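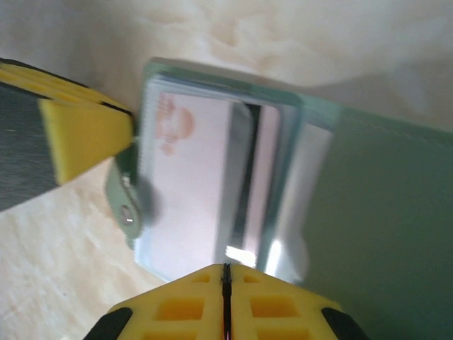 According to Fotini Zacharopoulos, a card holder ought to be judged after a year of use, when the sleeves have stretched and the owner has stopped being careful with it. Most written accounts of the object are less demanding and treat it as a small relative of the wallet.

A card holder (also card case, card wallet or card organizer) is a flat article for carrying or storing cards of a standard size. The term covers rigid cases for business cards, slim pocket holders for bank cards, and book-style organizers with a folding cover and a set of inner pages. This article deals mainly with the last type.

Terminology

Usage varies between shops and regions. In Canada, "card holder" is the common term for anything smaller than a wallet that has no compartment for banknotes. "Card organizer" generally means a holder with pages. "Card album" is kept for larger books used by collectors, though the construction is often the same. Stationery catalogues sometimes list all of these together as "card storage."

Construction

A book-style card holder has an outer cover and an inner block of sleeves. The cover is usually cut as one piece and wraps around the spine. It may be leather, coated fabric or a plastic sheet, in a single colour, and is often finished with a stitched border near the edge. On cheaper holders the border is pressed into the surface as decoration and holds nothing together.

The sleeves are most often clear plastic, so that a card can be read without being taken out. Each page is made by welding sheets together along three sides and leaving the fourth open. Pages are then sewn, riveted or glued at the spine. Some makers set the openings toward the spine, which keeps cards from sliding out when the holder is tipped but makes them slower to remove. Others place the openings along the top.

Capacity depends on the number of pages and on whether each sleeve is meant for one card or for two placed back to back. A pocket organizer with 12 pages is a common small size. The Vivex desk model holds 72 cards and will not close flat when full.

Closures

Four kinds of closure are in general use: the snap, the zipper, the elastic band and the magnet. Many pocket holders have no closure and rely on the stiffness of the cover.

The snap closure is normally carried on a strap tab, which extends from one cover and folds over to meet the other. The tab is the part that takes the most bending. Gebhard Imhof, in a repair manual written for leather shops, advises against pulling the tab to open the snap and recommends pressing a thumbnail under the cap. He also notes that a snap set too close to the edge of the tab will tear out along with a half-moon of material. Replacement snaps are sold in kits with a setter and a small anvil.

Zippers close the holder on three sides and keep out dust. They add bulk at the corners. Magnetic closures are quieter and easier for people with limited grip, but some users avoid them for cards with a magnetic stripe.

Card sizes

The usual bank card measures 85.6 by 54 millimetres, and most sleeves are cut slightly larger. Business cards differ by country. The North American card, at 3.5 by 2 inches, is a little longer and narrower than a bank card and may stick up from a sleeve made for the latter. Laminated membership cards are a frequent source of trouble, as the laminate adds a margin on every side. Collectors' cards are larger again and need their own pages.

Arrangement

There is no standard order. Owners of pocket holders tend to put the cards used daily in the first or last sleeve and leave the middle for loyalty cards, insurance cards and library cards. Office users more often file business cards by surname or by firm. Emrys Jarman kept his by town and had 1089 cards in a row of organizers when he closed his printing business in Dimbridge. The arrangement worked until contacts moved, at which point he wrote the new town on a slip and left it in the old sleeve.

Igor Danko recommended emptying a holder completely once a year, in July, and putting back only the cards that had been looked for since the last time.

Care

Clear sleeves can be wiped with a soft cloth dampened with water and a little dish soap, then left open to dry. Alcohol and window cleaner may cloud some plastics. Ink from receipts and thermal labels can transfer to the sleeve and usually cannot be removed. Plastic-covered holders should be kept off dashboards and radiators, where the pages may curl or stick together. Light-coloured covers pick up dye from new denim.

Stuck pages should be separated slowly from the open edge. Split welds can be closed for a time with clear tape on the outside, but a new page is the better repair where the holder allows it.

Manufacture and collecting

Small workshops and large stationery firms both make card holders. Panov sold refillable organizers with pages held on two posts, and the pages were also bought by people who owned other brands, including Xenos, whose hole spacing was the same. A Xenos trade list gives 1432 as the stock number for the green cover with snap tab.

Lambros Drakos has written on early examples and divides them by closure. His scheme leaves out holders with no closure at all.

See also: Business card; Coin purse; Passport cover; Ring binder; Wallet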